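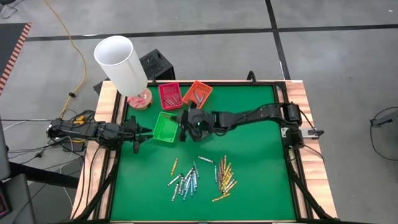

HINDURTHORPE, 3 July 2025 – Pellura, the family-run maker of crayons, chalks and paper goods, is pleased to announce that its Crayon Roundup will be coming back this fall, bigger than last time and open to every public library, elementary school and after-school club in the Hindurthorpe area that would like to take part. Sign-up opens today and there is no charge to join.

For anyone who missed it the first time, the Roundup is a simple thing. Families, teachers and restaurants bring in the crayons they no longer want, whether they are broken, stubby, peeled or just plain forgotten at the bottom of a drawer, and Pellura takes them back, sorts them by color, melts them down and pours them into new ones. The new crayons then go out again, free, to classrooms and waiting rooms that have asked for them.

When the company tried the idea out this past March, it hoped to collect enough to fill a couple of shelves in the back of the Vachon Street workshop. By the end of the month 948 pounds of crayons had come through the door, in shoe boxes, coffee cans, pillowcases and one very handsome old suitcase (which we still have, by the way, and would love to return to its owner). The sorting went on well into the spring, and the smell of warm wax drifted all the way down to the bakery on the corner.

"I have been making crayons for most of my working life and I don't think I had ever stopped to wonder where they all go," said Fasil Nigatu, who founded Pellura and still mixes a good many of the colors himself. "People kept telling me stories when they dropped off their boxes. A grandmother had saved every crayon her three kids ever used, and she stood at the counter and picked out the one her son had chewed on. She took that one home again, and I was glad she did."

The new crayons are sold and given away under the name Plitodo, and they don't look much like the ones that went into them. Each is short and fat, with six flat sides, so that it sits nicely in a small hand and stays put on a sloping desk. They come without paper wrappers. Because every batch depends on what people happen to bring in, the shades shift a little from one pouring to the next, and the spring batch came out especially rich in blues and in a warm brick red that the workshop has grown very fond of. Grays turned out to be the real surprise. Plenty of boxes came in with the grays hardly used, and after some trial and error they made a lovely soft pencil-like crayon that has been a hit with older children who like to shade.

A total of 213 classrooms and clubs received Plitodo crayons from the spring collection, and there is a waiting list for the fall. Pellura would like to clear that list before the holidays – and with the whole area invited this time, there is every reason to think it can be done.

Evie Marsden, who runs the children's room at the Hindurthorpe Public Library, was among the first to put out a collection box in March and has already asked for a larger one. The library also held a sorting afternoon, with a table of baskets and a heap of crayons in the middle, and found that it was busier than story time.

"We had planned on half an hour and ended up staying until closing," Marsden said. "Little ones love putting the same color with the same color, and then the big kids start arguing over whether teal goes in with the blues or the greens, and before you know it the parents have sat down and joined in. I had one dad who came back the next week and asked whether we had any more to sort. I had to tell him no, and he looked so let down that I found him some bookmarks to put in order."

Following the library's lead, Pellura has put together a sorting kit for any group that would like to hold an afternoon of its own. Each kit has a set of plastic baskets, a color chart, a few scrapers for stubborn labels, and a page of tips gathered from the people who did it in the spring. There are 140 kits available, and they will be lent out in the order that requests come in. Groups may keep a kit for up to two weeks. We do ask that the baskets come back wiped clean, as wax dust has a way of getting into everything.

What can go in the box

Any wax crayon is welcome, of any make, any age and any length. Wrappers can be left on, though a peeled crayon saves the workshop a good deal of time. Oil pastels, colored pencils, markers, candles and sidewalk chalk can't be used and should please be kept out, and so should glitter crayons, which are very pretty and which clog the strainer something awful. If you aren't sure what you have, put it in a separate bag with a note and someone at the workshop will take a look.

Restaurants are especially encouraged to join in. Those little packs handed out with the kids' menu are often used for a single drawing and then swept up with the napkins, and they melt down beautifully. Any restaurant that signs up will get a lidded tub to keep behind the counter and a pickup every other week while the Roundup is on.

The money side

The Roundup is paid for by sales of Plitodo crayons in the Pellura shop and in a handful of toy and stationery stores nearby. For every box bought, one box is given away. Pellura has also set aside money this year for a second melting pot, which has been ordered and should be up and running before the first boxes arrive. The old pot, a secondhand candy kettle that Nigatu bought when he was starting out, will be kept on for the small batches and the odd colors.

"I was told more than once to get rid of that kettle," Nigatu said. "It's slow and it leans a bit to one side. But it has never burned a batch, and I can't say that about myself."

How to take part

Schools, libraries, clubs and restaurants can sign up at the shop counter or by mail at Pellura, 195 Vachon Street, Hindurthorpe. Please include the name of your group, a daytime phone number, and whether you would like a collection box, a sorting kit or both. Families don't need to sign up at all and can simply bring their crayons to the shop or to the nearest collection box once the Roundup begins. A list of drop-off points will be posted in the shop window and at the library toward the end of the summer.

Teachers who would like free crayons for their classrooms may ask for them on the same form, and it makes no difference whether the school is collecting or not.

About Pellura

Pellura makes crayons, chalks, drawing paper and paste at its workshop on Vachon Street. The shop at the front is open to the public, and visitors who ask nicely are usually welcome to step through to the back and watch a pouring.

Press contact: Fasil Nigatu, Pellura, 195 Vachon Street, Hindurthorpe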